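The Wornirthorpe Work Short in Dark Navy

I've been wearing these since February, and they're the first pair we've made that I didn't want to change something on the minute I got them home. They're a plain navy short with a straight hem, boxy through the leg, and they fold down flat enough to stuff in a coat pocket (I've done it, more than once).

The cloth is a cotton twill from Brennan. We tried a lighter weight first and Lorcan wore a hole in the seat in no time, so we went up one. It's stiff for the first few washes, then it gives. Wash it cold and hang it up, please! The dryer will take a good inch off the leg and I can't swap a pair that's been cooked. 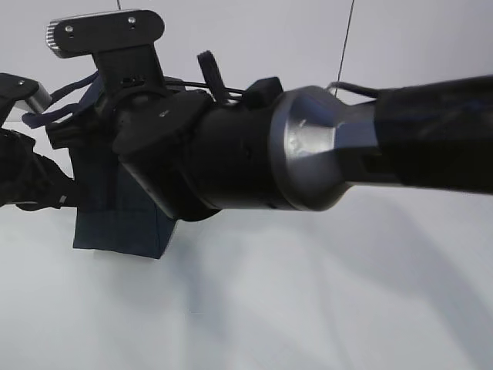

Sizing is where most of the emails come from. The waist runs true, but the thigh is roomy, so if you're between two sizes go down. Itsuki is tall and slim and wears a 30, Eimear wears a 34 and likes them a bit low. If you had our old Siler short, take the same size you had there – the leg is 2 inches longer on this one, and the pockets finally hold a phone.

Each batch is 810 pairs and Nghĩa sews the sample for every size herself. Spare button in the left pocket, don't throw it out with the tag.

Waist sizes 28 to 38. Shipping is $8, or free if you order two pairs. Returns within 20 days, unwashed, to the Clokum address on your packing slip. Write to Enda if you need a longer leg, he keeps a list for the next batch.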